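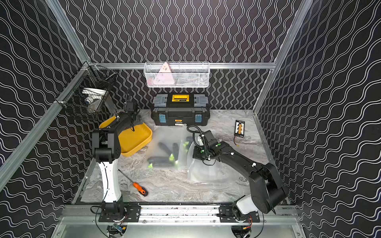 White waves on black: horizontal at the sides, vertical at the back.

Gorura Wave Wallpaper, Black/White
Item 1301
$48 per roll
In stock at the Ezeani warehouse

Most wallpaper wants you to feel calm. Gorura has other plans. It is a dark, busy, slightly seasick paper for people who have lived with beige long enough and would like the walls to join the conversation.

Hang it with the waves standing up and a low room gets a bit of height. Hang it with the waves lying down and a narrow hallway looks wider, or at least more nautical. You can also mix directions from wall to wall, as long as you decide before you cut. We have taken the phone calls from people who decided after.

The paper is matte, so it won't bounce your ceiling light back at you. It goes up with ordinary paste, applied to the wall, and comes down in full strips when you move out or come to your senses.
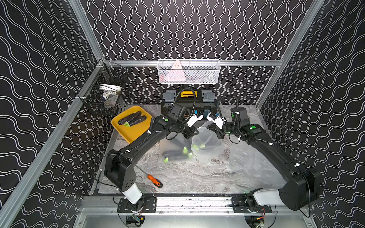 A word about corners. Your walls are not square. You may have been told they are, possibly by the person who sold you the house. Start each wall with a fresh plumb line and let the corner hide the difference. Wavy lines forgive a small gap in the match far better than stripes do, but they will tattle on a strip that leans.

Details
Roll width: 21 inches
Coverage: 48 square feet per roll before trimming
Pattern match: straight
Finish: matte, wipeable with a damp cloth
Paste: not included – we suggest Nostura Wall Paste, $14 a tub
Bundle: four rolls, $172

Before you start
Clear the room, or push everything to the middle and cover it. Paste travels. It finds the sofa, the dog and the one good lamp. An old bedsheet soaks it up and passes it along, so use plastic and tape down the edges.
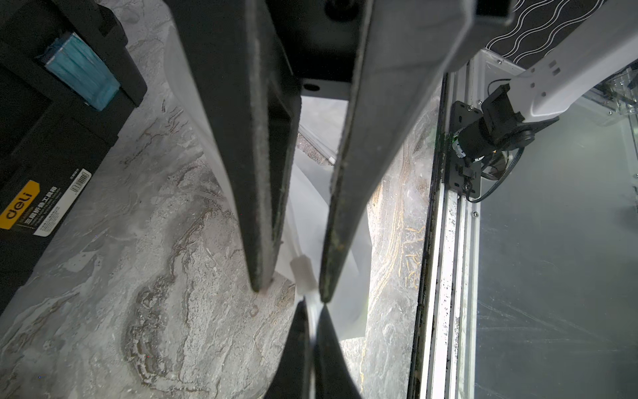
Translucent white plastic sheeting, bunched up.

Samples and returns
Samples are $3 and large enough to tape up and argue over for a week. Unopened rolls can come back within 108 days. Opened rolls are yours, though they do make very dramatic gift wrap.

Also in this range
Plolix Dot, Black/White
Plolix Dot, Mustard (back in January)
Gorura Wave, White/Gray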